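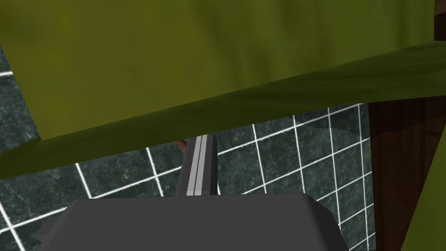 Harries opens second tile and stone showroom in Dendport

For release: Wednesday, 9am

I've been selling tiles in Zuvavov since I was barely tall enough to see over the counter, so you can imagine how chuffed I am to be writing this one. Harries is opening a second showroom, and it's going to be in Dendport, in the old seed merchant's on the quay!

We've taken the whole ground floor, 2000 square feet of it, and there are 42 full-size displays so you can see a wall as a wall and stop squinting at a sample the size of a biscuit. Bring your paint charts, bring your cupboard door, bring your mum if she's the one with the opinions (mine is).

The big news for the opening is Nimo, our own range of wall tiles. It comes in 12 colours, all of them glazed, and we've been working on it for longer than I'd like to admit - the first blue came back from the kiln looking like school custard and we had to start again. Prices will be the same in both shops. You can order online too, but I'd much sooner you came in and had a cup of tea.

We're also bringing our Saturday morning tiling classes over from Zuvavov. They last 90 minutes and cover cutting, spacing and grouting, which is the bit everyone rushes. Tools are provided, old clothes aren't. Places are free if you've bought tiles from us in the past year and you can book at either counter.

Parking is behind the building, through the arch, and it's a tight turn if you've got a van. There's a ramp at the side door. The Zuvavov shop carries on exactly as before, same hours, same slightly wonky sign.

We open in December, in time for anyone daft enough to start a bathroom before Christmas - I've done it twice.

Press visits are welcome the afternoon before we open. Please ring the Zuvavov shop and ask for the showroom desk.

ENDS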